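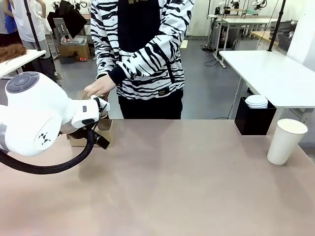
Paper bags: packing, carrying and keeping them

A brown kraft bag will do most of what a plastic one does if it is opened and loaded properly. These notes cover carry-out food, lunches and small groceries.

Opening the bag

Put one hand inside and push the bottom flat before anything goes in. Press into all 4 corners with your fingertips. A bag with a folded corner leans as soon as it has weight in it. Stand it on the table and let go. If it stays up empty, it will stay up full.

If the bag has been stored folded for a long time, the creases can be stiff. Run the closed bag over the edge of the counter once or twice and it will open more easily.

Loading

Heavy and flat items go in first. Jars and cans go in the middle, with boxes against the sides to hold them. Bread, eggs and soft fruit go on top. Leave enough paper above the food to fold over twice.

Anything from the freezer should be wrapped in newspaper or a dish towel. Kraft paper holds up to a little damp on the side but gives way quickly on the bottom. Two sheets of newspaper under cold items will get you home from the store.

For hot food, leave the top open for a few minutes before folding. Steam softens the paper and makes fries and pastry limp.

Drinks

Carry cups separately. A tall paper cup with no lid belongs on the table, away from where you are packing. If a drink must go in the bag, use a tight lid, set the cup in a corner and wedge it with napkins. Take it out first at the other end.

Closing and lifting

Hold the top of the bag with one hand while you make the fold with the other. Fold toward you, crease, then fold again. A clothespin holds better than tape and doesn't tear the paper when you open it.

Lift from underneath if there is anything heavy inside. The folded top is fine for steadying the bag but will rip if it takes the whole load.

Plates and the packing table

Keep plates off the table while you pack. We stack ours in a bin on a lower level, where they are easy to reach and don't get knocked. Put the bigger plates at the bottom and don't fill the bin so high that you can't lift it.

Wipe the table and dry it before standing a bag on it. Rings from cups are the usual cause of a soft bottom.

Using bags again

Shake out the crumbs, fold along the original creases and store flat. Greasy bags should go out with the food scraps if your town takes them. Clean ones can line a vegetable drawer, ripen a few tomatoes or cover a school book.

Nyokabi Kombo wrote in June to say she keeps hers in a magazine holder beside the refrigerator. It holds 40 small ones.

Updated 29 August 2018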